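Clothes swap is back at Naline in March

I'm so pleased to say our clothes swap is coming back to the Naline rooms this March! Last time we had 509 pieces through the door, and I'm still finding hangers in my car.

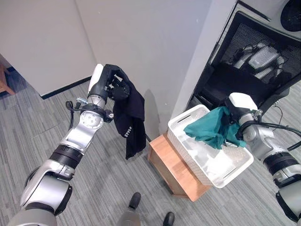

Black T-shirts always go first, so bring yours if they've still got some life in them (no holes, please). Everything gets sorted into baskets before we open at 10am. Nazmiye Akgül is running the children's table again and would love more school jumpers.

Entry is free and we've room for 200 people. Anything left over goes to Damidano. Drop-off is from 8.30am, side door.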